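Questions about canned food that people send us, with our answers. We are a small food pantry in Matei, on the ground floor of the Rudasano building. The page was last changed in February.

## What kinds of cans do you accept?

Fruit, vegetables, fish, soup, beans and meat. The can must be closed, with its label on, and the date must be readable. We do not take cans from home canning, also if they are very well made.

The sizes can be mixed. A short wide can of fruit is as welcome as a tall can of tomatoes. For very large cans, the restaurant kind, please write to us first, as most families cannot finish them before they spoil.

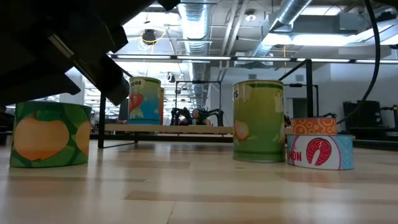 ## My can has a dent. Is it still good?

It depends where the dent is. A small dent in the middle of the side is usually fine. We do not accept a dent on the top rim, on the bottom rim or along the seam, and we never accept a can that is swollen, leaking or deeply rusted. If you are not sure, leave it out of the bag.

## Which foods do you need the most?

Fish and fruit. Tomatoes we receive all year. Last winter we received 1,177 cans in total, and only 118 of them were fish. Salmon, tuna and sardines leave our shelves on the same day we put them there.

## How do you stack the cans? I want to do the same at home.

Our rule is two cans high, or one can alone. Put the wider one at the bottom. When both have the same width, look at the rims: on some brands the bottom of one can sits inside the top rim of the other, and on other brands it just slides. Try it with your hand before you walk away.

Turn the labels to the front. It takes more time, but you will not need to pick up every can to know what it is.

## Do I need to buy a special rack?

No. A bookshelf is good enough if the boards are strong. Grirnix sells a can rack where the cans lie on their side and roll forward, and some of our families like it very much. We tried it and it did not work for our short cans, they turned across and got stuck.

If you have a wire rack already, check how wide the gaps are between the wires. Small cans lean over when the edge goes into a gap, and then the one on top falls. You can solve this with a flat board cut to the inside size.

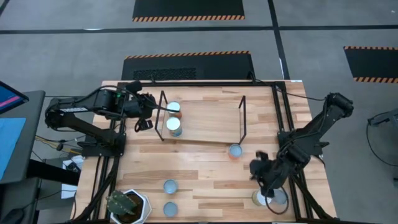
Weight is the other thing to think about when you choose a shelf. A box with 20 cans is heavier than it looks, and a long shelf will bend in the middle first. Keep the heavy cans low and close to the legs. A wire rack with a wooden board inside, like the one with two cans at its left side, gives the cans a flat place to stand. Leave a free hand's width between the stacks, so you can take one can without pushing the next.

## Where should I keep the cans?

In a dry place which stays cool, away from the stove and the water heater. Under the sink is not a good place, the damp brings rust on the rims. A garage is fine in spring but not in summer, and also not when it freezes.

## How long can I keep them?

For our own shelves we use this simple plan:

- tomatoes and fruit: we give them out within 18 months
- vegetables, beans and fish: we follow the date on the can
- anything without a date: we do not give it out

Put the new cans behind the old ones. If your shelf is too deep for this, write the month on the lid with a marker.

## Can I bring cans with the label in another language?

Yes, if there is a picture or you can tell us what is inside. We write a small sticker in English – please do not write on the label yourself, it often covers the ingredients, and people with allergies need them.

## Where do I bring the bags?

To the side door on the Arnness parking lot, between 9 a.m. and noon. Paper bags tear with cans inside, so please use a box or a cloth bag. You can take the bag back with you.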